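Laying the Table, or Who Are Place Settings For?
Notes for the Mutach evening, Lindiwe Magagula

Slide 1. Opening

Start with the etiquette book. It runs to 876 pages and I have read maybe five. Hold it up, let them see how thick it is.

Ask who was taught that the spoon goes on the right. Then ask who has ever been served a worse soup with the spoon on the left. Wait for the laugh, if there is one.

Slide 2. The tray question

Soledad Tapia will speak after me and she likes trays. Be fair to her. Her case is that a tray gives a meal an outline and people eat slower inside an outline. I would like to see that tested by somebody who doesn't sell trays.

My doubt is simple. A tray takes up most of the room and then you still need a place for the dishes.

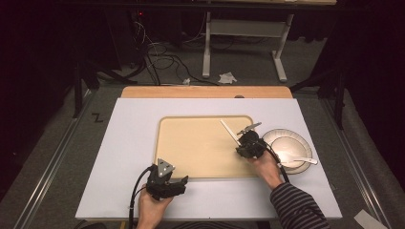
Beige tray, and the plate and bowl are next to it on the white board. The spoon lies across the bowl. Ask the room where they would put it, and don't help them.

Slide 3. What the guides say

The Odus guide says bowl on plate, always. Fine - but why? It says "for balance." I have read that page over and over and still can't say what is being balanced. Catching drips I would accept.

Skip the napkin part if we are past the half hour.

Slide 4. Plastic spoons

Expect pushback from the Cakcombe people, who think plastic doesn't count as a setting. I think it does. Someone still has to decide where it goes.

Questions, then hand over to Soledad. Remember to give back the clicker.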